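Ikwood Grippers: Jaw Slip Fault, Frequently Asked Questions
Updated Sunday, November 13, 2022

What went wrong?
On some hand-held grippers the jaw could slip against its position sensor. The recording then showed the jaw open a little wider than it was. Nothing looked or sounded different to the person holding it.

How was it found?
A robot at the Prarkach site kept dropping small boxes it had been trained to pick up. We checked the training recordings and the jaw readings were off by up to 3 millimeters.

Was anyone hurt?
No. The robot was running at low speed inside its fence. The boxes landed on the mat.

Which recordings are affected?
We marked 2,738 recordings as suspect, all made on the Han project in March or later. They have been pulled from training. Please don't copy them back from local drives.

Can they be repaired?
Some can. If the jaw closes fully at the start and end of the recording, we can work out the error and correct it. The rest will be recorded again.

How do I check my grippers?
Do this before each session, one gripper at a time:
Close the jaw fully. The reading should be zero.
Open and close it 3 times. The reading should come back to zero each time.
If it doesn't, tag the gripper and take it out of use.

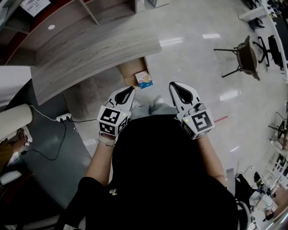
Do I have to check both hands?
Yes. The left and right grippers have separate sensors, and one can fail while the other reads correctly. A light on the mount tells you nothing about the jaw reading.

Can I tighten the jaw myself?
Please don't. Overtightening cracks the housing. Send it to the Prultudon workshop with the tag still on.

How often will grippers be serviced now?
Every 100 hours of use. The old interval was 1,000 hours.

Do I need to redo my safety training?
No, but the start-of-session checklist has a new line for the zero reading. Use the new version.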